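Tirner open storage bin, grey, large
Reviewed May 2025

I bought two of these in January to replace a cardboard box and a cracked washing-up bowl that had been collecting everything without a home. They came from Gollier in Dindthorpe, who had them stacked by the till with no lids and no instructions. A lid is sold separately and I haven't bought one.

The Tirner is a plain rectangular bin with sloping sides and an open top. It is meant for mixed household odds and ends, and that is how I have used it. Hairbrushes, children's cups, bowls, soft toys and plastic animals all go in together and get sorted when somebody has the patience.

The slope of the walls is the main thing to know before buying. It makes the opening generous, and you can see what you are after without tipping the lot out. It also means the floor is a good deal smaller than the top, so measure your shelf by the rim. I measured by the base and had to move a bracket.

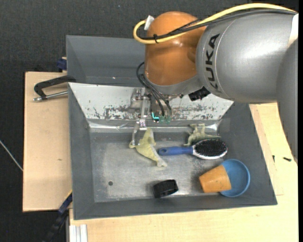
Small round things are the awkward ones. A bowl or a cup tends to slide down the slope and settle in the middle, and whatever was there already gets pushed up against the side. If you keep the bin half full this is no trouble. Fill it to the top and you will be digging. I now keep anything smaller than a cup in a separate tub.

The grey is dark enough to hide dust and felt-tip. Cleaning is a wipe with a damp cloth and a bit of washing-up liquid. Sand gets into the corners and needs an old toothbrush. Mine has been dragged on and off a wooden worktop most days and has left no marks on the wood, though it does scrape loudly if there is grit underneath.

There are no handles, only the rim. That is fine for toys. I filled one with jars when we were painting the pantry and it was not pleasant to carry, as the edge digs into your fingers. The side bowed slightly under the weight and went back once it was emptied.

I looked at the Dovhaniuk crate before choosing. It has straight sides, proper cut-out handles and it stacks when full, which the Tirner will not do without its lid. It is also deeper, and for small things I found that a nuisance in the shop. For tins or tools I would take the Dovhaniuk. Empty Tirners nest inside each other and take up very little room, and that settled it for me.

Good points: wide opening, easy to wipe, nests when empty.
Bad points: no handles, narrow base, lid is extra.

3 out of 5 for heavy things, higher for toys and bathroom clutter. I will probably get another for the landing.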